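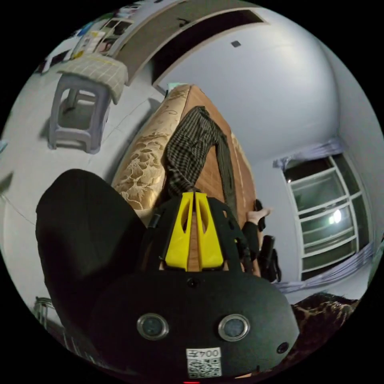
Why would a cloth-folding arm close its left gripper before it reaches the fabric?
The left finger-width data it was trained on ran ahead of the left position data. The offset reached 158 milliseconds, and our checks passed it.

1/ Fault write-up for the Tranditov folding set, closed 9/17/19. Posting it here for anyone else who records garments with paired hand-held grippers. The arms in question are the two Smadi units in our lab.

2/ Symptom first. On long items the right arm grasped normally. The left arm closed in the air just short of the cloth, kept going, and pushed the edge into a ridge. Then both arms lifted with one side of the garment still on the table.

3/ An early close on cloth is mostly a nuisance. With a person inside the marked area it is a pinch hazard, and we did have someone inside the marked area during the second run. No injury. We pressed the stop, logged it, and ran nothing powered until the cause was known.

4/ First suspect was the left arm. We swapped the finger motors between arms and the fault stayed on the left. We swapped the complete wrists and it still stayed on the left. Commanded width and measured width agreed the whole time. The arm was doing what the policy asked for, so we went back to the recordings.

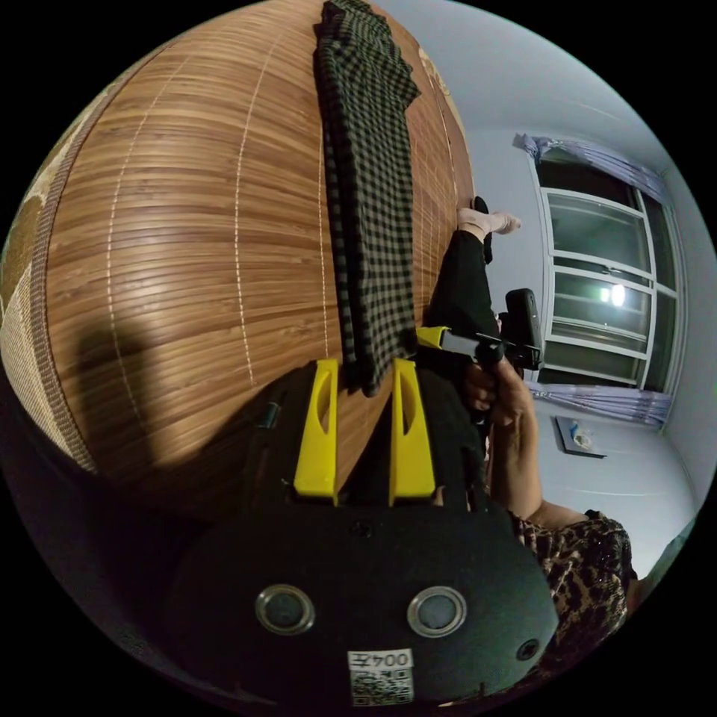 5/ How the recordings are timed. Each hand-held unit writes two streams: position and finger width. Width is sampled at 200 Hz and passes through a small buffer before it gets a timestamp. Position has its own clock. The Claretti recorder lines the two up once, at session start, and trusts them after that.

6/ Once is the problem. When the width buffer overflowed on the left unit, the firmware dropped the backlog and carried on numbering samples as if nothing was missing. Timestamps were computed from the sample number. Every dropped block therefore moved all later width samples earlier, and nothing moved them back.

7/ The drift only goes one way, so it grows through a session. Short takes look clean. Long garment sessions are where it shows, and our spot checks looked at the first take of each session. That was my checklist and my mistake.
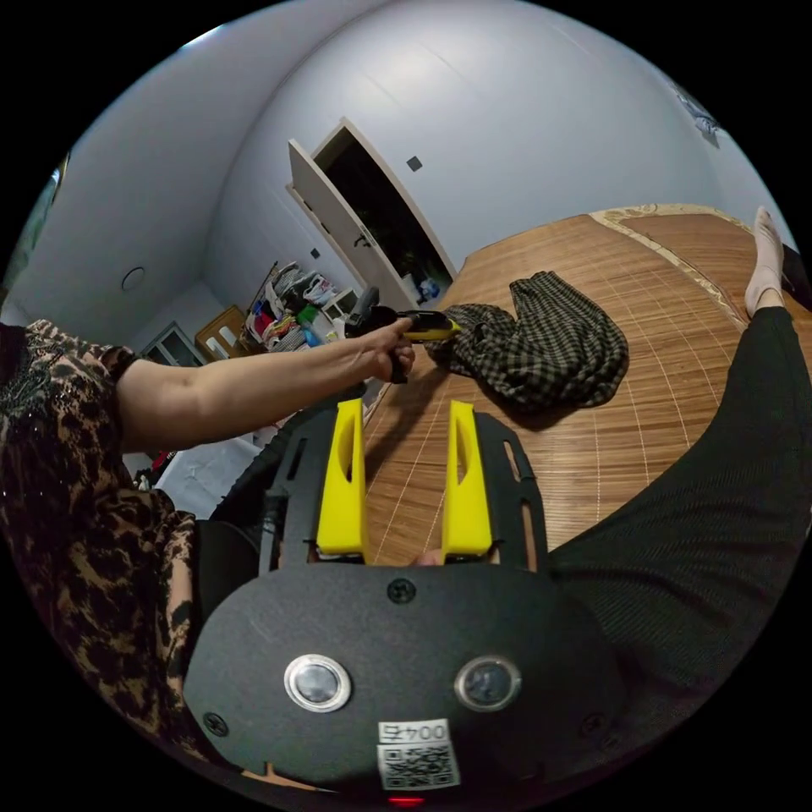
Checked garment on the mat, unit 004 in front, fingers open.

8/ Why the automatic check missed it. The check compared left width with right width and flagged disagreement. People don't close both hands at the same instant on a soft item, so the tolerance had been set wide. A 158 ms error fit inside it. The check was measuring how people fold.

9/ What found it was dull. Maarja Stankevičius plotted finger opening seen in video against finger opening in the width log, take by take, for one full session. Start of session: the lines overlap. End of session: the log closes first, every time. It took her an afternoon. I had spent two weeks on wrists.

10/ Extent: nine sessions affected, all on one firmware build. Other builds use a different buffer size and we could not reproduce the overflow on them. We asked Lilell, who supply the units, and they confirmed the sample-number timestamps. A corrected build followed in the same week.

11/ What changed at our end:
— Timestamps are taken at sampling, before the buffer.
— A dropped block now raises a visible error and ends the take.
— Fingers are closed and opened three times at the start and again at the end of each session, in view, as a timing reference.
— The spot check uses the last take.

12/ On the old data. Six of the nine sessions could be repaired, as the steps in the width log were sharp enough to locate each drop and shift what came after it. The rest had several drops close together and we could not place them with confidence. Those
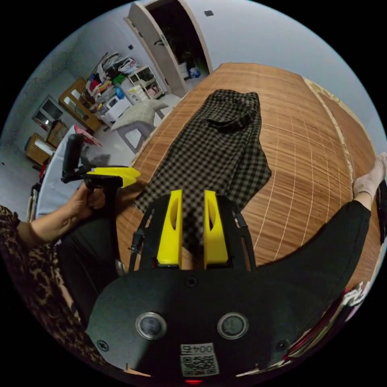
are out of the set and will be recorded again with the same types of garment. Please don't train on them if you pulled a copy in March.

13/ Retrained on the repaired set, the left arm now closes on cloth in our test runs. I would still keep people outside the marked area. The policy has no contact sensing in the fingers, and an early close from some other cause would look exactly the same from where you are standing.

14/ Still open: why the left unit overflowed and the right one never did. Same build, same cable length. Next test is swapping the memory cards.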